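Wirnodex Round Openwork Basket, Red: Review After One Winter

Rating: 4 out of 5
Category: Small storage, household
Used for: toiletries, medicine cartons, wrapped odds and ends

I bought this basket in January from the Zitstead housewares outlet in Itumcombe. It replaced a wire basket of similar diameter that had started to shed its coating. The intended use was bedside and bathroom overflow: boxed toothpaste, small cartons, half-used packets, and the plastic bags that accumulate with them.

Construction

The basket is a single piece of molded plastic with no separate handles. The rim is thick and smooth, with no parting line that I could feel on the upper surface. The sides are openwork, with triangular and star-shaped holes. On my unit, two of the star holes had thin flash across one point. I removed it with a craft knife in a minute or so. The base is solid in the center and perforated toward the outside.

Empty weight on my kitchen scale is 254 grams. That is heavier than most baskets sold at this size, and most of the extra material is in the rim.

Load

The label gives no rated load. I tested with water bottles, adding them one at a time and lifting by opposite sides of the rim. At 2000 grams the rim went slightly oval but returned to round when set down. I did not go further. A normal load of toiletries is well under that figure, and I would not use the basket for canned goods or tools.

Left loaded for 14 days on a shelf above a radiator, the walls showed no lean. The base developed a very slight bow that disappeared after a day empty.

Openings

The hole pattern matters more than the color in this type of basket. The triangular holes are large enough for air to move through and small enough to retain a toothpaste box or a medicine carton in any orientation. They do not retain cotton swabs, loose tablets in cut strips, or individually wrapped candies turned end-on. Paper scraps also work their way out and collect on whatever is underneath. Anything narrow should go in a bag first.

The corners of the triangles are fairly sharp on the inside. Thin film bags catch on them when pulled out along the wall. Lifting straight up from the center avoids this.

Capacity

Rigid cartons waste space against a curved wall. I can fit 6 standard toothpaste boxes standing up, with a gap in the middle that is only useful for soft items. Laid at an angle, fewer boxes fit but the labels are easier to read. Mixed contents work best: cartons at the bottom, crumpled bags above them. 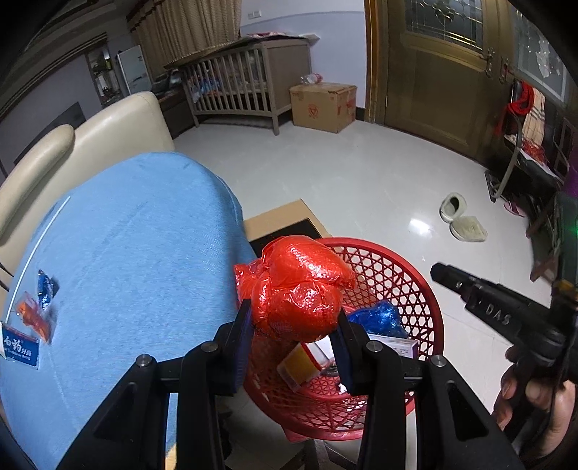
A full bag laid on top will cover a good part of the opening, so the basket has to be unpacked from the top down. For items needed daily, a shallow tray is faster. I also looked at the Osagie rectangular bin, which stacks and holds cartons with less wasted space. Its sides are closed, however, and finding a particular box means emptying it. For mixed packaging I prefer the round basket.

Cleaning

Warm water and dish soap are sufficient. Dust settles in the lower points of the star holes and needs a soft brush. Dried toothpaste came off after a short soak. The surface marks lightly if scrubbed with an abrasive pad, and the marks are visible on the rim under direct light.

Faults

No lid is available. The basket does not nest tightly with a second one of the same size; the rims bind, and they have to be twisted apart. The price sticker left adhesive that took rubbing alcohol to remove.

I have since bought a second one in the same size for the hall closet. The flash on that unit was limited to one hole near the base, and I left it alone.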